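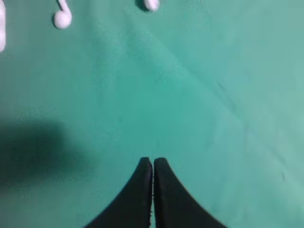
Picking Small White Parts with a Wrist Camera: Does More Data Help, or Better Data?

Final report, Robot Learning Project Course
Wongsuwan Lab, fall term

Summary

We trained a grasping policy on demonstrations of small white objects lying on a green cloth, and compared two ways of choosing the training set. One policy (Sturis) was trained on all 1254 demonstrations we recorded. The other (Oler) was trained on 700 of them, picked by hand after watching the wrist video. Oler did better on thin objects and on objects lying in shadow. On the large rounded object we could not tell the two apart.

Background

The course gave us a working policy from last year's group that used a fixed camera only. It was reliable on blocks and poor on anything thin. Their report blamed the gripper, but when we replayed their logs we saw that most failures came before contact. The fingers stopped a little to the side of the part and closed on cloth. That made us want a view from the gripper itself.

We also wanted to keep the colors plain. White parts on green are easy to segment, so mistakes should come from position and shape and not from finding the object in the first place. This was only partly true, as explained under Shadows.

Recording the demonstrations

All demonstrations were recorded by moving the arms with the Zollent controller. Each one starts with the gripper over the cloth and ends when the operator lets go of the part or gives up. We kept the ones where the operator gave up, but gave them their own label.

The hardest part for the operators was the upright pick. A slim rod standing on end leaves little room on either side, and the fingers have to come down with a gap only a little wider than the rod. If one finger touches first, the rod tips over and the demonstration becomes a flat pick. We let the operator carry on when that happened and changed the label afterward.

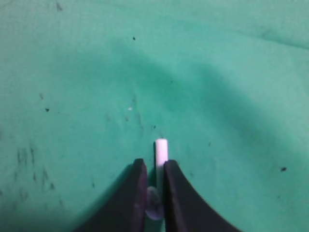 Choosing the smaller set

Two of us went through the wrist video separately and marked every demonstration as keep, drop or unsure. We dropped a demonstration if the operator closed the fingers more than once on the same part, if the part left the wrist view for more than 5 seconds before the grasp, or if the cloth was dragged. The unsure ones were watched again together. This took most of October, much longer than the training did, and it is the step we would most like to automate.

The 700 that were left are not balanced. Flat picks of the small stemmed part are over-represented because they are easy to do cleanly. We thought about evening out the classes and decided against it, so that the only change between Sturis and Oler was the selection.

Both policies take the wrist image and the fixed camera image, use the same network, and were trained for the same number of steps. We did not tune anything separately for Oler.

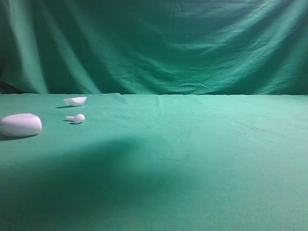 Fixed camera view, with three white parts toward the left of the cloth and a soft shadow in front of them.

Shadows

The lights were never moved, but the hardware above the table throws a wide shadow, and the shadow moves with it. In the fixed view it can darken a large patch of cloth while the other side stays bright. White parts pick up some green from the cloth, and inside a shadow the edge between part and cloth gets weaker.

Sturis tended to slow down at the border of a shadow, and sometimes lowered the gripper there with no part below it. Oler did this less. Our guess is that many of the dropped demonstrations contained a pause near a shadow while the operator looked for a better angle, and Sturis learned the pause. We have not tested this directly.

The small shadows next to the parts are a different matter. They seem to help.

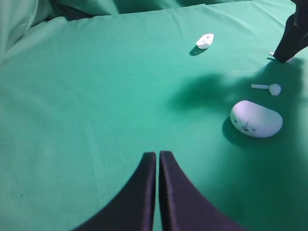 With several parts out at the same time, both policies usually went for the one closest to the fingers, even when another part was easier to hold. The demonstrations contain the same habit, so we do not count it as a fault. It does mean that parts toward the back of the cloth were tried less often, and our results for them are weaker.

The second arm caused a few problems of its own. When it sits near the top corner of the wrist view it can hide a part almost completely. Neither policy would go after a part that showed only as a short stub. Sturis sometimes started toward one and then turned back.

Limits

We used one cloth, one set of parts and one pair of fingers. The people who selected the demonstrations had also recorded some of them, so the selection is not blind. The folds at the back of the cloth shifted over the term, and we did not keep track of how.

We also never trained on a random 700. Without that run we cannot fully separate the effect of a cleaner set from the effect of a smaller one — it is first on the list for the group that takes over the project. The labels and the selection notes are in the shared Oler folder, along with the training settings for both policies.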